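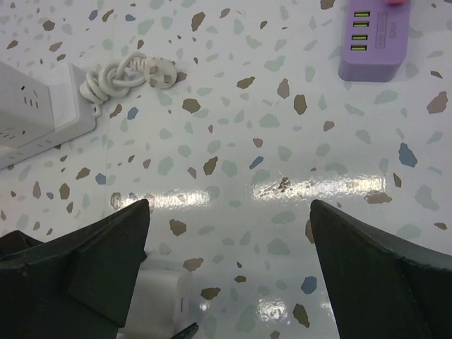
White block, speckled surface

Home Boards New Releases Search Log in
2 min read

Sterkunia reissue, what happened to the ending??

**pagefoxed**
Ok so just got the new Cukon edition of Sterkunia by Pui-shan Mak. My old paperback is 300 pages. New one is 293. Figured smaller margins, whatever. Nope. Epilogue's gone. The letter from the sister, the whole thing. Book just stops at the ferry. Did I get a bad copy or is this on purpose

**tuckerreads**
On purpose I think. Mine stops at the ferry too. Copyright page says "revised text" in tiny print, nothing on the cover. Kind of annoyed, I bought it as a gift for someone who's only heard me rave about that letter.

**inkwell_dee**
Good riddance to the letter tbh. Explained everything that the ferry chapter already did. Always skipped it on rereads. Her book, she gets to fix it.

**pagefoxed**
Sure she gets to fix it. Put it on the cover then. I paid full price for a book I thought I knew

**inkwell_dee**
Says revised. You said you didn't look.

**pagefoxed**
tucker said it, and it's on the copyright page. Who reads the copyright page before buying

**marlowe_b**
Me, but I'm a weirdo. Bigger problem is the ebook. Had the old version on Jotden, opened it last night to check a quote and it's the new text. No email, no nothing. My highlights from the epilogue are still in the list but tapping them goes to the back cover copy. Thats not ok.

**inkwell_dee**
Ok that one I'll give you. Swapping out a file people already bought is gross.

**tuckerreads**
Check your settings, there's an auto update thing under Library. Turn it off. Won't bring the old one back though, I tried.

**quietshelf**
Haven't read the old one, came in with the new edition. Ferry ending floored me. Didn't feel like anything was missing. Now I'm kinda scared to read the letter lol

**pagefoxed**
Read it! Seriously. Libraries still have the old printing, look for the blue spine

**marlowe_b**
Does this mess up Mudgway? Pretty sure the sister shows up in chapter 2 and talks about having written to him. If there's no letter in Sterkunia now thats a loose thread

**inkwell_dee**
People can write letters we don't get to read. But yeah, little weird. Maybe Mudgway's getting revised too, isn't the reissue due in August?

**marlowe_b**
August yes. Buying a used copy of the old one before then, not taking chances

**pagefoxed**
Wrote to Cukon asking if they'd put the epilogue up somewhere as a free download. No answer yet. Will post if I hear back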